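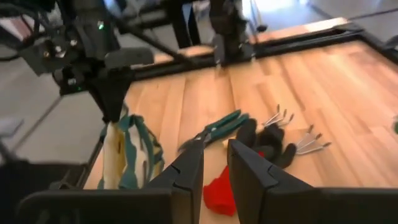 Print this page
E-mail this page

Gindwood Workshop Notes: Choosing fingers and cameras for the bench arms

Handout for the August block. Read it before you come in, please, and bring it with you (there's never enough printer paper over here).

We've got three finger sets to try, and you'll get a turn on all of them. The Retix fingers are the stiff tapered ones. The Cimstead set is softer and a fair bit wider, and the third is a set we printed ourselves, so treat it kindly! I've changed my mind about which one I like best more times than I'd care to admit, and I'm hoping your results will settle it.

What we're grasping

I like garden gear for this. A work glove is floppy and fat and has a cuff that wants to fold. Pruning shears are hard and narrow, and they're heavy at one end. Little three-tined hand forks are a nightmare in their own special way, because the fingers tend to land on the tines when you were going for somewhere more sensible. Then there's cloth. A striped bit of fabric pinched along its top edge and left to hang is a lovely test, and I'd start there if you've never driven an arm before.

For each object, do 13 attempts per finger set. Start with the object lying flat and turn it a bit between attempts – don't line it up to be helpful. Write down:

- which finger set and which arm
- where on the object you closed
- held, slipped or missed
- anything odd (I really do read these)

A grasp counts as held if the object stays put while you lift it clear and count to three. If it's sagging but still in the fingers, that's held. Cloth sags. Let it.

Wrist camera or overhead?

Run half your attempts on the wrist view alone and the other half with the overhead view as well. The wrist camera is great right up until you're close, and then your own fingers are sitting in front of the thing you're trying to pick up. With slim tapered fingers you can still see a decent amount through the gap. With the wide ones I find myself guessing for the last bit, and my miss rate shows it.

Depth is the other trouble. Shears lying flat on timber look nearer than they are, and I've driven fingertips into the tabletop often enough to have opinions about it. Come down slowly.

Controller settings

Set the grip limit to 28 per cent for cloth and the glove. You can go higher for the shears, but creep up to it. Leave the closing delay at 550 milliseconds for everybody, otherwise we can't compare groups.

If you've read the Liu handout from the last block, the logging sheet is the same one with an extra column for the camera view. Hand yours in at the end of the session, smudges and all.

Print this page | E-mail this page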